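Jirbridge extends small business rent relief through February

Shops and small offices in Jirbridge will be able to claim help with their rent for another season after the town council voted to keep its relief fund open. The fund had been due to close at the end of the year. Applications will now be taken until February.

The program covers part of the rent for businesses with 5 or fewer employees. Since it opened, the town has received 1005 applications and approved 642 of them. Most of the rest were turned down over missing paperwork, according to a report given to the council.

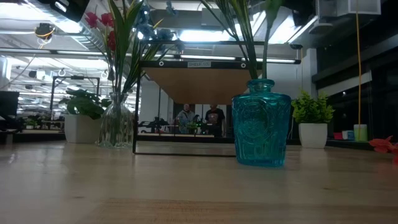

A black-framed shelf with a wooden top on a light wood table, with two people at a workbench behind it.

Marina Stefanou, who runs the fund for the town, said the form has been cut from six pages to two. Applicants will need a copy of their lease and their latest tax return. Businesses that were turned down before may apply again and will not have to wait.

"People were getting stuck on the same two questions," Stefanou said. "We took one out and rewrote the other."

The council also agreed to include tenants in the Prakness building, which was left out of the first round because it sits across the old town line. Kontogiannis, the company that manages the building, asked for the change last spring.
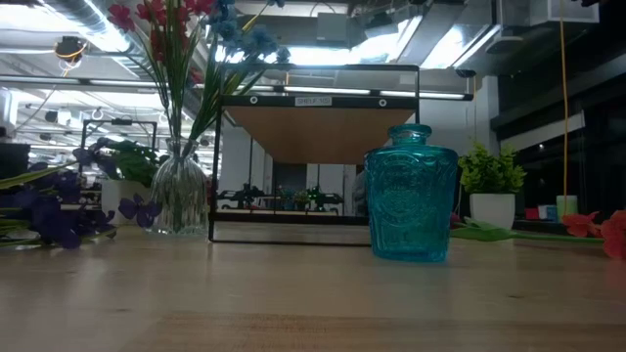

Purple artificial flowers beside a ribbed glass vase on a wooden tabletop, with a black wire shelf at center.

Payments go straight to the landlord and are made once a month. Owners on Stidimis Street who are moving because of the sewer work can carry their claim over to a new address within town limits.

Forms are available at the town hall front desk until 5 p.m. and at the library.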